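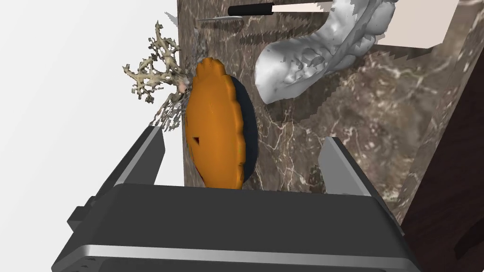
## 4. Working next to the Trelari cell

This section is for prop and display staff at Inskip who used to place every item by hand. The Trelari cell now does the picking and placing. You choose the items, approve the layout in the Drerner simulator, and step in when a job stops.

### 4.1 Starting a shift

1. Sign in at the cell panel and open the job list.
2. Load the layout in the simulator and run it once at half speed.
3. Check the finger clearance for every item marked **irregular**.
4. Press **Approve**. The job goes to the cell queue.

**Note:** A job may hold up to 62 items. Split larger layouts — the panel will not do it for you.

### 4.2 Checking clearance

Most stops come from the approach path, before the fingers reach the item. Look at what is beside the gripper body as well as what is ahead of it. In the simulator view, the fingers can be open and empty with clear space between them while the right end of the housing is almost touching an orange jack-o'-lantern. Move the approach point left and run the step again.

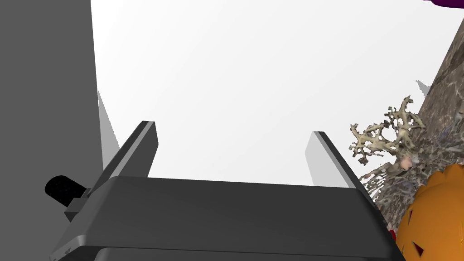 Grip settings are saved by item type, and staff who handled the stock before are asked to set them. Start at level 12 for anything brittle. A knobby, branching piece like the pale beige one to the right of the fingers needs its own grip point, set by hand.

**Caution:** Do not reach into the cell to straighten an item. Press **Hold**, wait for the amber light, then open the gate.

If code 2869 appears, call the Mirkis service desk.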